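Pruldale: Harbour Years
Boxed edition for PC

Pruldale: Harbour Years is a single-player trading and town-building game from Bunnag. The campaign has 51 missions in 8 chapters. Free play is open from the start and uses the same maps, with goods, prices and weather set by the player.

Each town runs on a daily ledger. Warehouses buy and sell at fixed hours, and ships carry up to 6 types of cargo. Roads cost upkeep — canals do not, but they freeze in November on the northern maps.
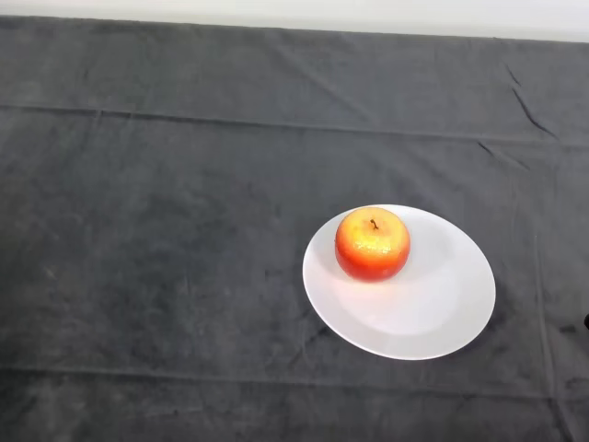
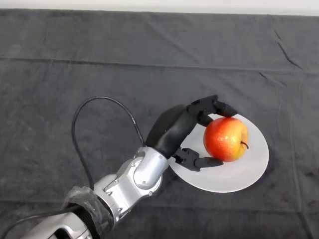
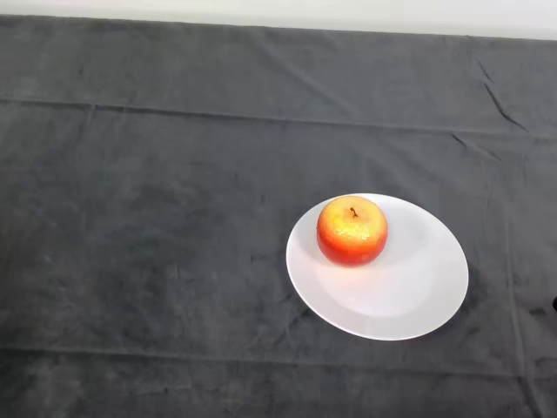 Can I carry a saved town from the campaign into free play?
Any town saved at the end of a chapter can be loaded in free play. Saves made during a mission stay in the campaign.

In the box
Game disc, printed manual (187 pages), folded trade map, key card.

Credits
Design: Signe Sandberg
Economy model: So-yul Maeng
Music: Yaryna Bilyk

Notes
The key card is needed once, at installation. The map editor is a separate download and reads files from the earlier Tonier release, apart from custom harbours. Multiplayer is not supported. Orders placed before noon on Wednesday leave the warehouse the same day. Opened copies can be exchanged only if the disc is faulty.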